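Gallery: the Polteo hand-held gripper at the small parts bench

Lok-yiu Lai, Sundascombe

Welcome to the gallery page, and thank you to everyone who wrote in after the January newsletter asking to see more of the Polteo in use. I run a small lending library of workshop gear here in Sundascombe, mostly for schools and makers' clubs, and the Polteo hand-held gripper has been on our shelves long enough now that I feel I can talk about it properly. It is the sort of kit you carry in your own hand, with a camera looking down between the two fingers, so that a robot can later be taught from what you did. People borrow it for two weeks at a time and come back with all sorts of stories, and I do love hearing them.

I've kept the words short under each picture (well, short for me!). The subject is the drawer job, a favourite with borrowers, and it has taught me more about the kit than the manual ever did.

A yellow drawer unit at the far side of a white surface, with the black fingers open wide in front of it.
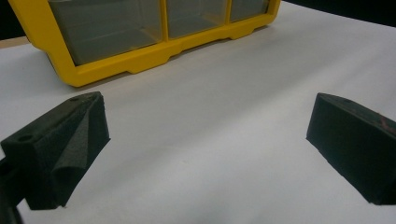 Can I borrow the gripper without having a robot to go with it?
You can, and most of our borrowers do. The kit records on its own, and the recordings can be passed to whoever has the robot later on.

A few words about the drawer job itself, as it comes up in nearly every email. The idea is very simple – open a drawer, take something small out, put it on the table, shut the drawer again – and you repeat it until you have a decent pile of recordings. We suggest 200 for a first go. That sounds a dreadful lot, I know, but once you have found your rhythm they slip by, and a pair of people swapping over can get through a session of 45 minutes without anybody's wrist complaining. I like to do mine after breakfast with the radio on.

The fingers are the part I get asked about most. They do take some knocks in a busy month, and the Hirkedov spares pack, which we keep behind the counter, has enough in it for 4 changes. Fitting them is a job for a small screwdriver and a cup of tea. My one grumble with the kit is the grip handle, which is a touch fat for younger hands, and I have told the makers so – very politely – more than once.

Drawer unit again, the gap between the fingers wide and the white surface clear in the middle.
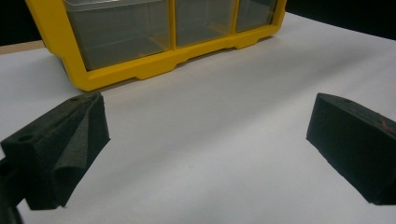
The Liu case is the other thing worth mentioning if you are thinking of borrowing. It is padded, it shuts with a good solid click, and it will sit on a bus seat beside you without any fuss. The charger lives in the lid pocket, and please do put it back there, as I have had to post two of them on to people this winter. Loans can be collected any morning from the side door, and if you send me a note beforehand I'll have the kit charged and the kettle on. Bring your own memory card if you would like to keep the recordings, and leave the spare one in the case for whoever has it next.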